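In Defence of the Hanger
Opinion
From the April bulletin of the Whitcombe Household Forum

The shared house at Drundus has 41 bedrooms and, until last spring, had no agreed view on how clothes ought to be stored. Residents brought their own habits with them. Some folded, some rolled, and a good many kept a chair for the purpose. When the wardrobes were replaced, the Forum was asked to advise on whether the new ones should be fitted mainly with shelves or mainly with rails. It recommended rails, and that recommendation has been criticised at some length in these pages. The present article sets out the case for it.

The strongest objection concerns space. A drawer of folded T-shirts holds more than the same volume of rail, and the correspondents from Cetow are right to say so. Their own arrangement relies on deep drawers and is much admired. It also relies on people who fold well and who put the third shirt back as neatly as they found it when they wanted the fourth. Our experience is that most people do this for a fortnight. After that the drawer becomes a heap with a front on it, and the garment at the bottom is not worn again until the household moves.

A rail asks less. The shirt goes on the hanger once, and every other shirt may be taken out without disturbing it. This matters a great deal with dark clothing, which makes up a large share of most wardrobes. Four black tops in a pile are one black pile. On a rail they can be told apart by a collar, a print or the weight of the cloth, even in the poor light before seven in the morning.

A second objection is cost. The Forum considered wooden hangers and does not recommend them for ordinary use. They are handsome under a winter coat, but they are thick, and a rail filled with them holds far fewer garments. The thin coated wire kind is quite sufficient for T-shirts and light tops. Drundus ordered 400 through Werine, and 117 were still in the store cupboard when the cupboard was last checked. Nobody has gone short.

It is fair to add that the wire hanger has faults. It bends under wet wool. It will mark the shoulder of a heavy jumper, and knitwear should continue to be folded. Shorts are a matter of taste. They may be hung by the waistband or laid in a drawer, and the Forum has declined to make a rule.

On method we would be firmer. Clothes should be laid out on the bed, flat, with a hanger beside each one, before any of them is hung. Those who work straight from the basket tend to run out of hangers halfway and leave the remainder where it lies. A bare mattress is a good surface, and the morning on which the sheets are changed is therefore a convenient time. The hanger should go in from the hem of a T-shirt, so that the neck is not stretched.

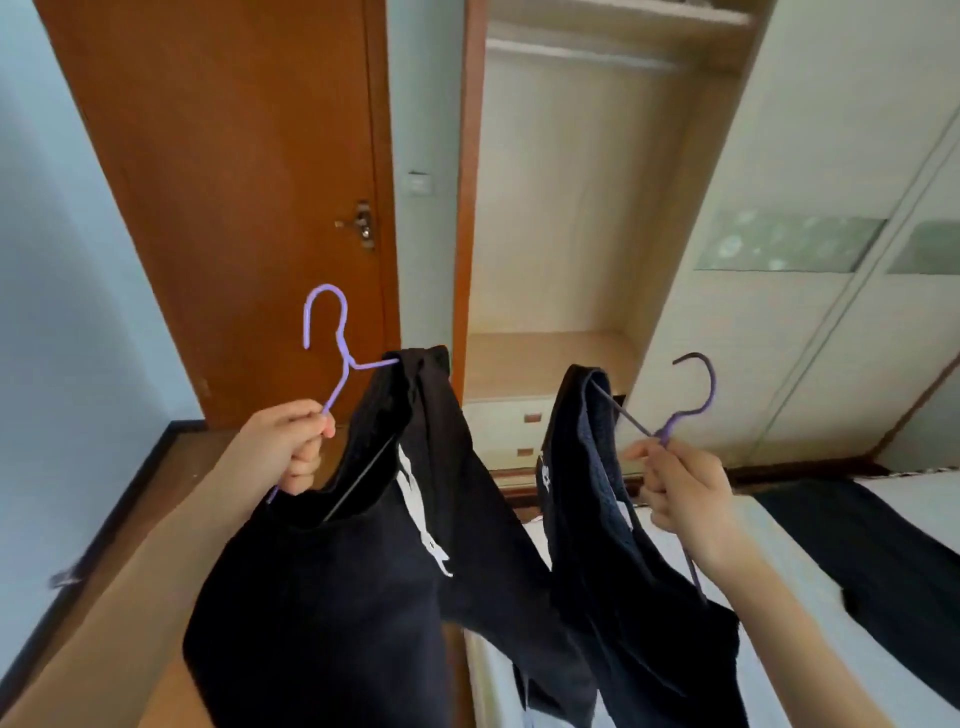
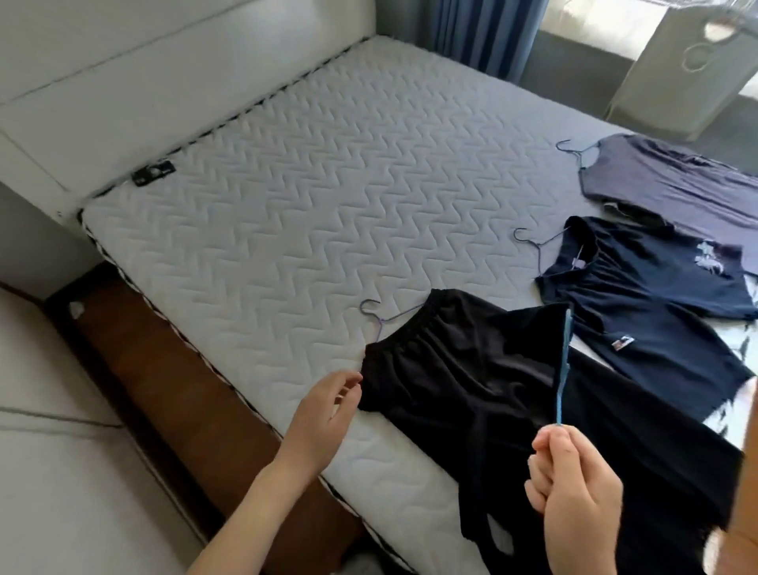 Dark tops and thin wire hangers in a bedroom.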